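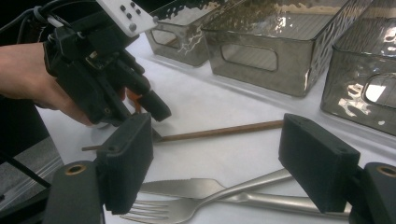 I sorted the long-utensil drawer over two evenings, mainly to decide which of the thin wooden sticks were worth keeping. The drawer had become a mix of chopsticks, skewers, coffee stirrers and a few offcuts of dowel, and in a dark drawer they all look the same. On a table covered in white, under bright light, a long thin wooden stick laid across the middle is much easier to judge. The surface doesn't need to be anything special. What matters is that it is flat and pale, and that the light is soft enough to give a shadow without a hard double edge.

The check is simple. Lay the stick down and look at the line between the wood and its shadow. If the line keeps the same width from end to end, the stick is straight enough for kitchen use. If it widens in the middle, turn the stick a quarter turn and look again. A bow that shows in one orientation and disappears in the next is a plain bend. If it shows in every position the stick is twisted, and I don't bother with those.

Rolling is a second check and it only works on round stock. Push the stick with one finger and listen. A straight one runs quietly, a bent one ticks. Square-bodied chopsticks won't roll at all, so for those it's the shadow or nothing. Tapered ones roll in an arc, which fooled me the first evening. I rejected two perfectly good sticks before I noticed they were following their own taper.

**What I kept and where it went**

- Round sticks with a point: skewers, in the tall jar by the stove.
- Matched pairs, square or round: chopsticks, back in the drawer, front section.
- Single chopsticks in good condition: testing oil, loosening cake from the pan, clearing the sink strainer.
- Dowel offcuts: out of the kitchen, to the shelf in the hall closet.
- Anything split, fuzzy at the tip or smelling of old oil: trash.

Matching pairs took longer than expected. Length is not enough. Two sticks of the same length can differ in thickness at the handle end, and the hand picks this up before the eye does. I stood each candidate pair upright on the table, pinched them together and ran a thumbnail over the top ends. Any step I could feel was a mismatch. Ourania Karras, who gave me half of these sets when she moved to Grondcombe, says she eats with whatever two come out first, and has for years.

**Refinishing**

Some of the keepers were rough. The bare ones I wiped with a damp cloth to raise the grain, left overnight on a rack, and sanded by hand. I started with 320 and went to 600. Out of curiosity I took one pair up to 2,000, and I would not do it again. The wood took on a nice dull shine, but noodles slide straight off. 600 is the right place to stop for anything that has to grip food.

For oil I used food-grade mineral oil from Stefanou, the hardware store, not the supermarket. One thin coat, wiped off after 30 minutes, then a second coat the next day. Thanasis Kyriakidis uses walnut oil on his and likes the color better. It does cure harder, but I cook for someone with a nut allergy and won't have it in the house.

Lacquered pieces got no treatment at all. If the lacquer is whole, wash and dry. If it is flaking, out. I can't patch it to a standard I would put in my mouth.

**The drawer itself**

The old layout was one wide compartment running front to back, so short things migrated to the rear every time it was opened. I fitted a divider across it, cut from scrap board, with a strip of felt on each end for a friction fit. No glue. The front section takes chopsticks lying left to right, the back section takes spatulas and the rolling pin. The divider moved slightly the first time I shut the drawer hard – I added a second layer of felt on the left side and it has stayed put.

Drawer liner is still undecided. The ribbed rubber type holds crumbs in the grooves. Cork is pleasant but swells if anything goes in wet, and in this house things go in wet. For now it is bare wood, and I'm noting how much the contents shift in a month.

Still to do: the jar by the stove needs a heavier base, as the skewers make it top-heavy when it is full. Marina Lazaridis suggested a layer of dry rice at the bottom. I'd rather try washed gravel first, with a disk of cork over it to protect the points.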